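Thu 30 November

Fourth night of bad sleep so you're getting a blog post out of it. Sorry in advance for the spelling, typing this at the kitchen counter with one eye on the oven.

So. Moving. We moved. I said on here in June that we were "thinking about it" and then went quiet, and a few of you emailed (thank you, I owe you all replies, I'm terrible). Short version – we're in, the boxes mostly aren't unpacked, I can't find the good scissors.

Long version is below, mainly because Phong Ung is moving in the spring and keeps asking me for tips, and I'd like to just send a link.

First thing. Get rid of stuff before, not after. Everybody says it and I didn't do it. I had a whole plan, a weekend for the closets, a weekend for the garage, and then both weekends went on other things and we ended up paying to move a broken fan. Two broken fans if you count the one with no base. Also a bag of tent pegs. We don't own a tent.

Second thing, movers. We got three quotes. The cheapest one never called back and the dearest one wanted to come out and "walk the home" for an hour, so we went with the middle. An outfit called Pinow, two guys and a truck, and they were fine. Fast. One mirror cracked, which they owned up to right away and knocked off the bill. I'd use them again. Ask about stairs though! We have 40 steps up from the street at the new place and I forgot to mention it on the phone, and that turned into a conversation on the sidewalk I'd rather not have had at seven in the morning.

Third thing, boxes. I bought a kit of them. Don't. The kit had 121 pieces in it which sounds like a lot until you see that it counts the labels. And the big ones are useless, you fill them with books because they're there and then you can't lift them. Small boxes for books. Small boxes for pretty much everything. Big ones for pillows and lampshades and that's it.

Jomar Pangilinan lent me a stack of plastic crates from his work and those were the best thing in the whole move. They stack, they don't collapse in rain, you can see when one is too heavy because the handles bow. I still have four of them. Jomar if you read this I know, I know.

Labeling. I started so well. Room, contents, number, all in a notebook. By the second evening it was KITCHEN on everything and by the last morning it was nothing at all. We've now got a row of mystery boxes along the hall wall and I open one a day like a very bad advent calendar. Yesterday was extension cords and a gravy boat. Day before was winter hats, which I'd been wanting, so that was a good day.

What I'd do next time is pack a first night bag for each person and one for the house. Sheets, towels, kettle, mugs, phone chargers, toilet paper, a knife, the screwdriver for the bed. I had half of that. I had the sheets but not the screwdriver so we slept on a mattress on the floor for three nights until I found the thing in a boot. My boot. I'd put it there so I would remember.

Food – don't plan to cook. We lived on noodle soup from Tạ, the little place at the bottom of our steps, and I have no regrets. The broth one with the extra herbs. They know me now. Bảo Âu says there's an even better one across the river but I'm not crossing a river for soup until I own a couch again.

Oh, the couch. The couch didn't fit. I measured the door, I measured the couch, I did not measure the turn at the top of the stairs. It went up, it stuck, it went down again. Nam-gil Chae took it for his basement the same afternoon so at least it's gone to a good home, but we're now sitting on dining chairs in the living room like we're waiting for the dentist. Measure the turns. Write it on your hand.
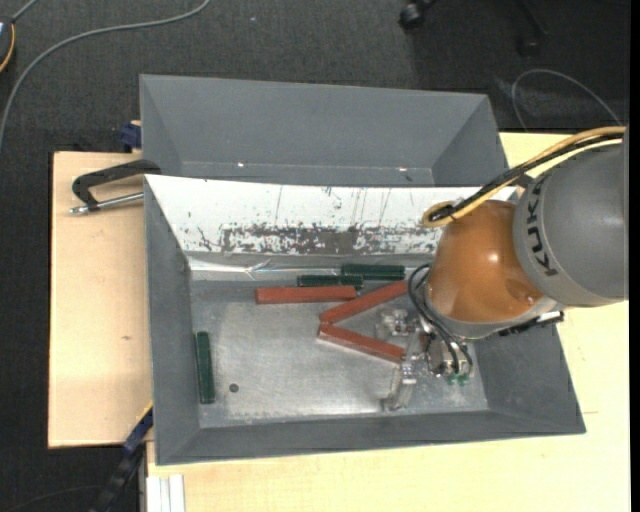

Change of address stuff took way longer than I thought. Bank, fine, five minutes. Car insurance, fine. The dentist wanted it in writing?? The electric company had me down at the old place for an extra two weeks and sent a bill for $110 which I am disputing, politely for now. Make the list early and keep adding to it, becuase the ones you forget are the once-a-year ones. Vet. Library. The people who do the furnace.

Internet, do that first. Before you book the truck even. I called Wustance the week of the move and the first opening they had was nine days out, so I worked off my phone in the bedroom doorway which is the one spot with signal. My back has not forgiven me.

And the old place. Leave more time to clean it than you think. I had an afternoon penciled in and it took a day and a half, and the inside of the oven was most of that. I'd also never once looked behind the fridge in six years. Found a spatula, a lot of cat toys, one earring. Quang Dương came over with a proper vacuum and did all the baseboards while I sat on the floor and ate crackers. That's a friend.

I cried a bit handing over the keys, wasn't expecting it. It wasn't even a nice apartment. The bathroom window never shut and you could hear the upstairs people's tv word for word. But the kitchen got the sun in the mornings and I'd gotten used to where it landed. The new kitchen gets it in the afternoon, so I'm all turned around, I keep thinking it's earlier than it is.

The cat is fine by the way, since you'll ask. Two days under the bathroom sink, then out like she'd always lived here. She's picked the top of the mystery boxes as her spot so that's another reason not to unpack them.

Things I still need, if anybody local has one going spare – a shoe rack, a shower curtain rod that really does stay up, and a lamp. Any lamp. I've got the Sorkora one that clips on the shelf and it gets carried from room to room like a candle. I'm not being picky about color.

Still to come: pictures on the walls, a doormat, the closet door that came off in my hand on Tuesday. I'll do a post on the closet door if I win.

Ok oven's beeping. Phong, start with the garage. More when I've slept.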